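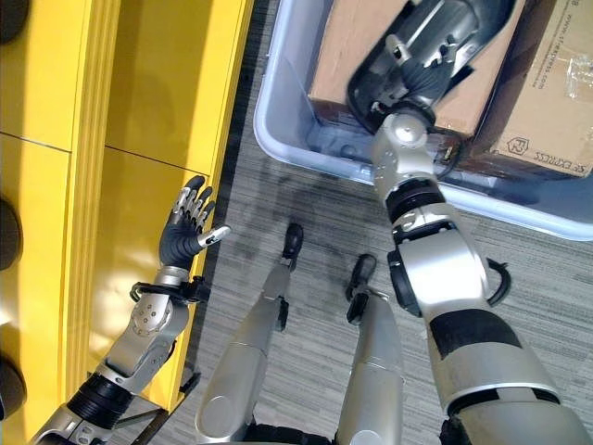 I've been putting off sorting out the yellow cabinet since December, and last weekend I finally ran out of excuses. It's a great tall thing with lots of panels, and I fell for the colour long before I thought about whether I needed one. (Barış says it looks like a bus. He's not wrong, but I love it.)

The trouble with a big cabinet is that everything ends up in it. I gave myself 30 minutes, put the radio on and sat down on the grey stripy carpet with a cup of tea, and of course it took more than two hours! I found nine birthday cards I'd bought and never sent, which was a bit embarrassing.

Anything that didn't have a proper home went into one of those big see-through plastic bins. I like them because you can half see what's inside without lifting everything out, though you do still have to have a rummage.
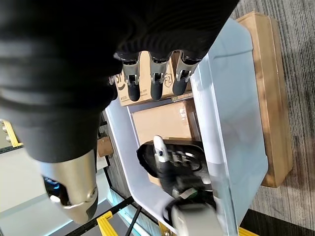
Boxes in the bin, plus the odd bits I still need to find a place for.

I always keep cardboard boxes, by the way. Ilgın thinks I'm mad, but the minute you flatten one you need to post something that size. The plain ones are best, as you can write on them in big letters.

Next job is the top of the cabinet, and I'll need to borrow Berkay's stepladder for that. I might do it on Sunday if it rains.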